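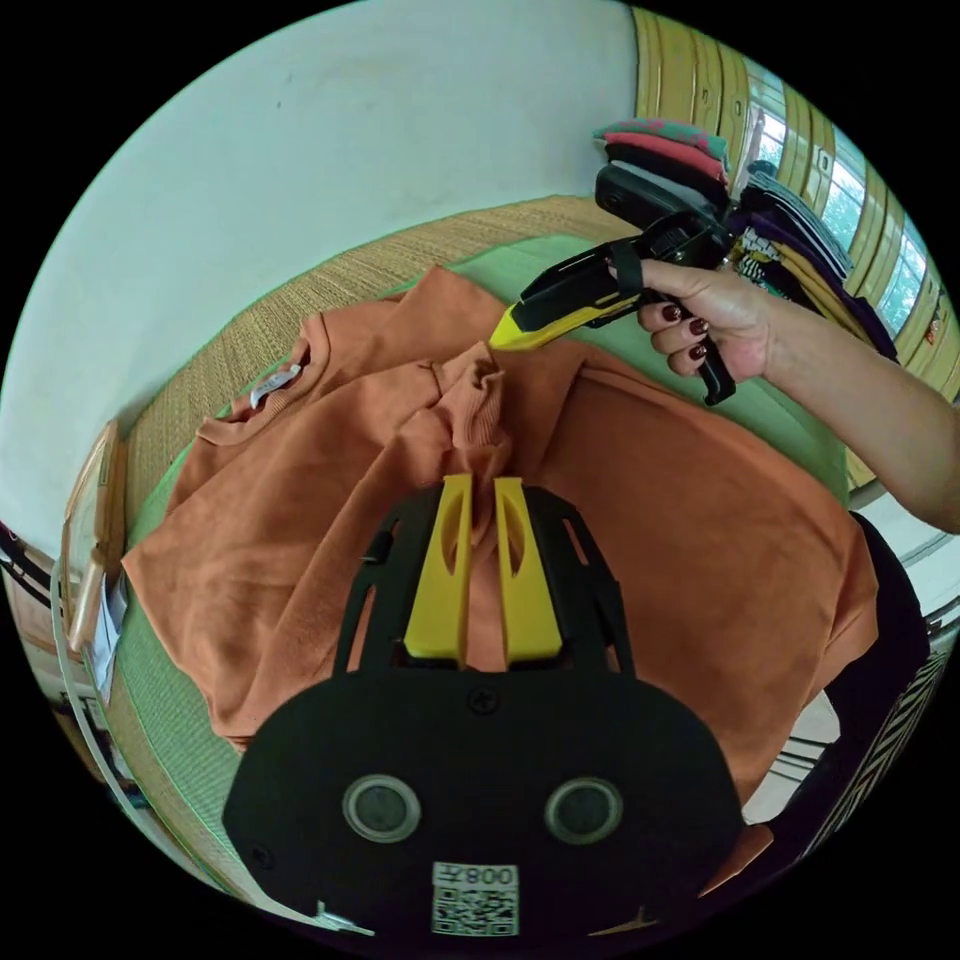
Folding the sleeve of the orange sweatshirt, with both grippers.

The grippers have yellow fingers now, and I am much happier with them. Saimi Vainio printed the first fingers in black for me in March, at the shared workshop in Clullcombe, and on the video I could never find where the tip finished and the body started. Yellow is easy to find. The long slot in each finger was Eduardo's idea, so it can bend a little when it meets cloth.

Cloth is still the hard part of this project. A cup stays a cup when you touch it, but a sleeve is a new shape every time. I have recorded 222 folds so far and I keep 18 of them as good ones. My rule is that the cuff must stay inside the body of the garment when the fingers let go.

Hanging is another job, and I started with it later.
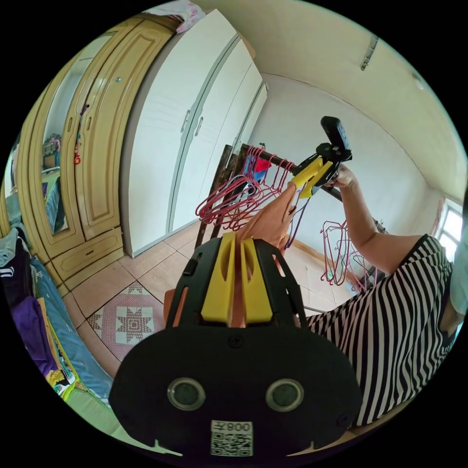 At the clothes rack, one gripper holding the fabric and the other up by the top rail.

For the rack I had to make the trigger spring softer. With the old spring my hand was tired after 22 tries. Valtteri Seppälä says I should also move the handle a bit forward, and I will try it when I have more filament. The drawings are not tidy yet, but write to me if you want them.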